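Progress report to the Trillau Fund
Household Textiles Reuse Project, Pesville
Reporting period: second half of the grant year, to the end of March
Prepared by Hajnalka Erdős, project manager

Where we are

The project collects used bedding, cushions and small household goods from homes in Pesville, cleans and sorts them, and passes them on to families moving into their first unfurnished rental. The grant pays for the workroom on Major Street, two part-time posts and the laundry contract with Clisano. We are 11 months into the work and on schedule for everything except the repair bench, which is covered further down.

Since the start of the grant we have taken in 1156 items. Bedding makes up the largest share, followed by pillows and cushions, then baskets, storage boxes and desk items. We stopped accepting duvets with feather filling in the autumn after the laundry told us they could not dry them properly at the price we had agreed.

Intake and sorting

Réka Tóth and Zoltán Magyar rewrote the intake sheet in January. The old sheet asked for a condition grade from one to five, and the two of them often graded the same item differently. The new sheet asks for a yes or no on stains, tears, smell and missing parts, and leaves a line for comments. Disagreements are now rare and an item can be entered by one person. We have kept the old sheets in case the fund wants to compare the two sets of records.

Items are sorted into four groups: adult bedroom, child's bedroom, kitchen and general. The child's bedroom group fills most slowly and empties fastest. Families ask for it first, and we have a waiting list of 11 households for this group alone.

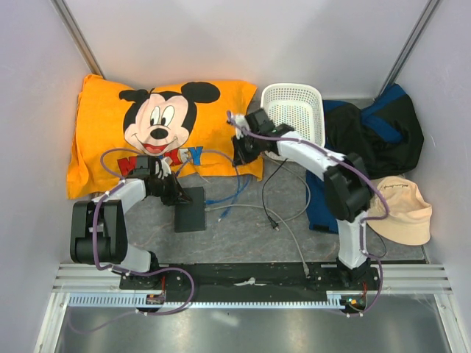 The child's bedroom packs were redesigned during this period by Oi-ling Liao, who handles contact with the families. Under the first design each pack held a sheet set, a blanket and a plain pillow. Parents told her that the children took little notice of them. She now puts one item with a character or a strong color into every pack when we have one, and the bright orange Mickey Mouse pillow is the kind of thing she looks for. Large pillows like it do take up room, and we have moved from medium to large bags for this group. The extra cost is small and has been met from the packaging line of the budget.

Baskets have also been useful. Families use them for toys, shoes or laundry, and we no longer charge them against the limit on items per household. Smaller flat things such as notebooks and document cases go into the general group unless a family with school-age children has asked for them.

Laundry

Clisano collects twice a week and returns within three working days. There was a gap in February when their van was off the road, and Zoltán drove the loads over himself. Two sheet sets came back marked for another customer and were exchanged the same week. Printed pillows are now sent in a separate sack with a note asking for a cool wash, after the lettering on one cushion cracked.

Repair bench

The bench was due to open in the autumn and is not yet in use. The sewing machine we bought second-hand needed a new motor, and the first supplier sent the wrong part. Piroska Juhász has agreed to run the bench on 2 mornings a week once the machine is back. In the meantime, items with small tears are being held in the storeroom. They are logged but are not included in the intake total above.

Spending

Rent, wages and laundry are in line with the budget. Packaging is slightly over and repairs are well under. We would like to carry the unspent repair money into the next period and will send a separate request with the accounts.

Next period

We plan to open the repair bench, bring the child's bedroom waiting list down, and agree new terms with Clisano before the current contract ends. Oi-ling will also telephone the families who received packs in the winter to ask which items are still in use. Her notes will be attached to the final report.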